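Seeing the "25 uses for white vinegar" list going round again. I have questions. Mostly about who at Ambrosio is scrubbing an oven with salad dressing.

Tried it on the kettle. Fine, it shifts scale. Tried it on the shower screen. Meh. Tried it on the grout for 41 minutes with the fan going and the colour didn't budge.

Makis Sfakianakis reckons you have to add bicarb. Mate, they cancel each other out. You get fizz — and then salty water.

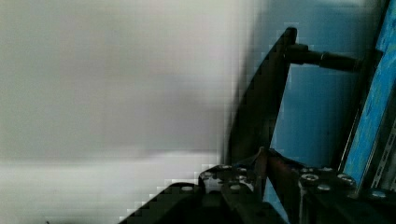

The Clotunix spray costs nine bucks and promises a "streak-free finish" on any surface. Which surface, though? Pale grey-white and smooth like the one in the photo, I'd believe it, there's hardly anything on it for a streak to argue with. My stovetop is another matter.

Anyway, dish soap and a rag. Still waiting for someone to show me a bottle that beats it. Alfredo Sison, you said you had one in March.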